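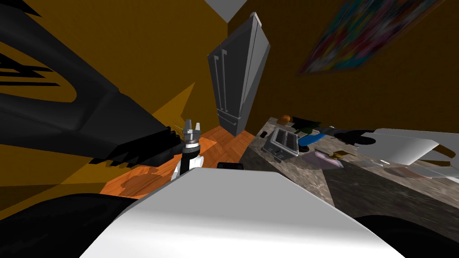

I'd been meaning to talk to somebody who really knows the Trura coast road, because I've driven past the turnoff more times than I'd like to admit and never once taken it. So when the woman who runs Du Plessis, the little guesthouse at the far end, said she had a free hour after breakfast, I called her up with a big cup of coffee and a very long list of questions.

First thing I wanted to know: how long does the drive take? She laughed at me. "People look at the map and think it's a quick hop," she said. "Give it four hours. You'll want to stop, and you'll get stuck behind a camper at least once." She drives it herself every March, before the season starts, just to see what the winter has done to the surface.

We talked about Fomero next, the fishing town near the halfway point, and I got a bit carried away (I love a harbor town!). She likes it too, with conditions. "Park up by the church and walk down. The streets by the water are so narrow, I've seen grown adults cry in there."

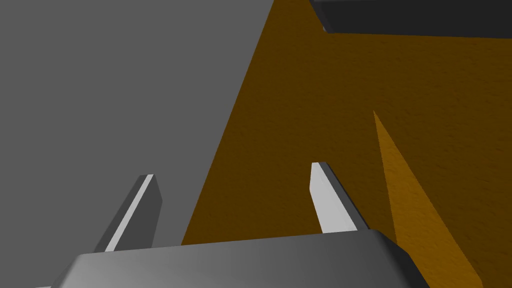 Lunch, she says, should be at the harbor and it should be early. The kitchen she sends her guests to has nine tables and closes when the fish is gone. I asked what to order and got a long pause. "Whatever they tell you. Don't ask for the menu, it's from last year."

Then there's Tirnix, the headland with the lighthouse, and here she got a little stern with me. The path down to the cove is steep, and she's tired of seeing flip-flops on it. "Two hours there and back, with real shoes. And bring water, there's no kiosk anymore." I confessed that I'd been planning on sandals — she didn't think that was funny.

I also asked about driving back after dark, which I'd figured on doing to save a night's lodging. She was against it, and yes, she rents rooms, so I teased her about that. "Sleep somewhere else, I don't mind," she said. "But there are goats on that road, and they don't move for headlights."

Her front door gets locked at 9 p.m., by the way, so call ahead if you're running late. I've booked for the spring, and I'm bringing the boots.

Contact | © Coast Road Notes | Back to top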